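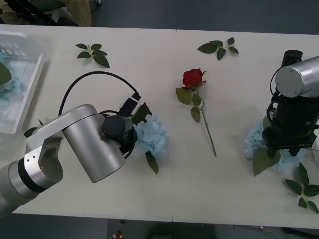
Red rose, pale blue hydrangeas and plenty of greenery on the big white table.

Faux flower gallery: one rose, lots of blue

Welcome to the June gallery! Artificial flowers have taken over our pages here at Asdale, and I couldn't be happier. The table at Ekley has been given up to stems, blooms and sprigs, and everything gets laid flat first so that the colours can be judged side by side. I love this stage. You can swap a blue for a red in a second, change your mind, and swap it back again before the kettle's boiled.

The gallery has now passed more than 300 pictures, which makes me very proud (and very behind with my captions).

Leaves close up 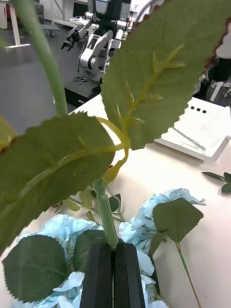 Good foliage is what I look for first in any faux stem. A flat, shiny leaf spoils even the loveliest bloom, and I'll happily pay 85p extra for one with a bit of life in it. Serrated edges are a treat, and so is a pale midrib like the one running up the big leaf here, with its little side veins branching away. The Ragnarsson book on silk flowers has 103 pages and gives a whole chapter to leaves -- quite right too!

The single rose

One red rose against all that white. The bloom is closed up tight and the stem is long and thin with small nodes along it, a lovely bit of detail on something so slim. I'd leave it long for a tall vase, or trim it right down for a table posy.

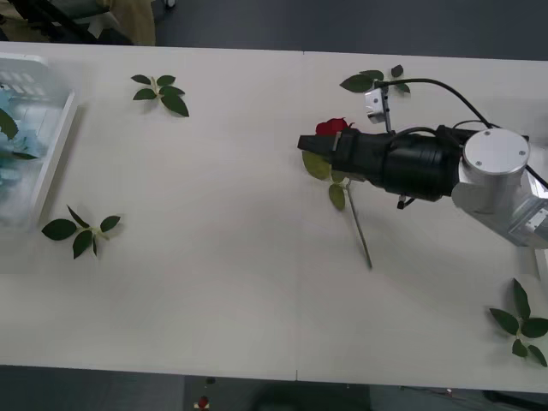

Hydrangea and basket

Now for my favourite! The light blue hydrangea has masses of ruffled petals, so papery and soft that I could look at it all day. The white basket is a shallow one with a grid of little openings, and I think the plainness suits it. Pale blue, dark green and white is the combination we've used all through the Asta set, and it works in a hallway just as well as on a windowsill.

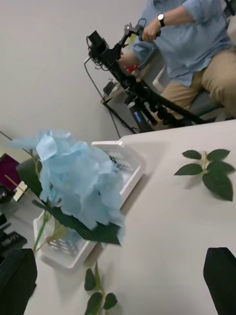

It's a forgiving one for beginners too. Start with the biggest bloom, tuck the leaves in low, and keep a few loose sprigs back for the gaps at the end. If you've made something along these lines, do send it in -- the next gallery opens on Saturday, and I'd love to see some yellows.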